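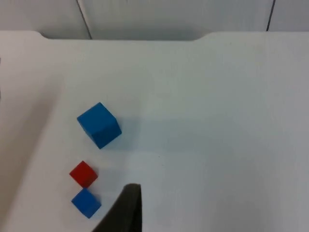
제7장 집게를 달고 첫 블록을 집기

이 장에서 배울 내용
손목 카메라의 위치 정하기
색과 크기로 블록 구별하기
집게손가락이 들어갈 틈 계산하기

제6장까지 우리는 팔의 뼈대를 조립하고 모터 배선을 마쳤다. 이제 팔은 움직이지만, 아직 아무것도 보지 못하고 아무것도 집지 못한다. 이 장에서는 Drolham 팔의 끝에 집게와 작은 카메라를 달고, 흰 작업대 위에서 블록을 하나씩 집는 연습을 한다.

필자는 이 작업을 Prurham 공동 작업실의 구석 자리에서 처음 하였다. 집의 책상에서도 같은 방법으로 할 수 있다. 다만 작업대의 색은 흰색을 권한다. 빨간색과 파란색 블록은 흰 바탕에서 쉽게 분리되며, 그림자도 연하게 나타난다. 그림자가 진하면 프로그램은 그것을 블록의 한 면으로 잘못 읽는 일이 있다.

연습에는 한 변이 20밀리미터인 블록과 그보다 큰 블록을 함께 사용한다. 파란색 블록을 두 가지 크기로 준비하는 것이 중요하다. 색만 보는 프로그램은 큰 파란 블록과 작은 파란 블록을 같은 물건으로 판단하기 때문이다. 7.3절에서 우리는 윤곽의 넓이를 추가로 비교하여 이 문제를 해결한다.

또 하나의 어려움은 블록 사이의 간격이다. 두 블록이 거의 붙어 있으면 손가락이 그 사이로 내려갈 수 없다. 이때에는 블록의 기울어진 각도를 먼저 구하고, 비어 있는 쪽의 두 면을 잡도록 손목을 돌려야 한다. 필자의 첫 프로그램은 각도를 계산하지 않았으므로 블록의 모서리를 자주 밀었다.

시작하기 전에 다음을 확인한다. 카메라 화면의 아래쪽에 손가락 끝이 보여야 한다. 손가락 끝은 7.2절에서 거리의 기준점이 된다. 제어 프로그램 Gosala의 설정 창에서 집게의 최대 속도는 25퍼센트로 낮춘다. 전원 스위치는 손이 바로 닿는 곳에 둔다.

7.1 카메라 받침의 고정

받침은 나사 두 개로 손목 판에 고정한다. 처음에는 나사를 끝까지 조이지 말고, 화면을 보면서 기울기를 맞춘 다음에 단단히 조인다.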